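**Riviere Readers & Runners: winter book and the new loop**

24th November

The winter pick is *The Slow Half* by Lionel Lefèvre, a memoir of learning to run at 44 after a career spent mostly behind a desk. It's 200 pages and reads quickly. The library in Stultville has ordered extra copies, and they can be held for three weeks.

Lefèvre starts with a walk to the mailbox that left him out of breath and ends at the finish of the Kistance half marathon, where he placed 154th. Most of the book is the training in between. He prints parts of his log as he wrote it, including the weeks with nothing in them. The chapter on shin splints is long and could have been shorter. The one on running with his father's old stopwatch is the best in the book.

There is very little advice in it. Readers who want a training plan should look at the sheet we handed out in March, which is still good for anyone starting from zero. It begins with one minute of running and two of walking, repeated eight times.

We'll talk about the book after the Saturday run at the Vusine trailhead. You don't have to run to come to the discussion, and you don't have to finish the book to run.

The Saturday route has changed. The lower path is closed for drainage work, so we'll go up past the water tower and come back by the rail bed. It adds one hill. Shoes with some grip are a good idea if there has been rain, and bring a light if you plan to stay for the second lap. The turnaround for the short group is the second bench.

Dues stay the same next year. Club shirts are in, and 82 of them are still waiting to be picked up. Please bring your order slip.

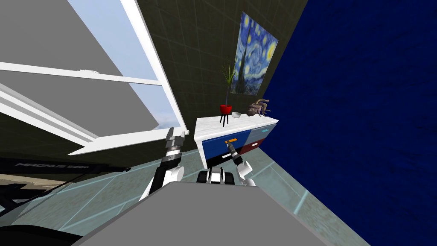
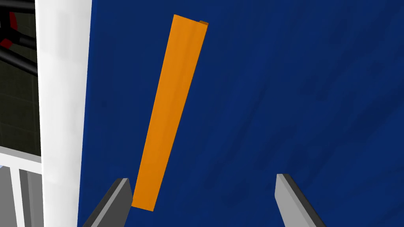
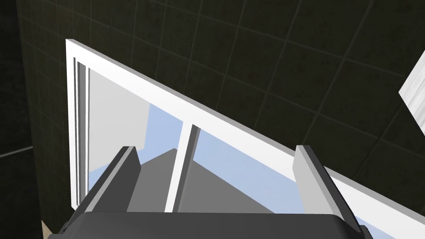
Denise wrote in after the early copies went around that she liked the empty weeks in the log better than the race itself, and that the shin splint chapter was the only one she read twice, having had them all last spring. She would also like the discussion to start at ten, so that the long group has time to get back and change. We've moved it to ten.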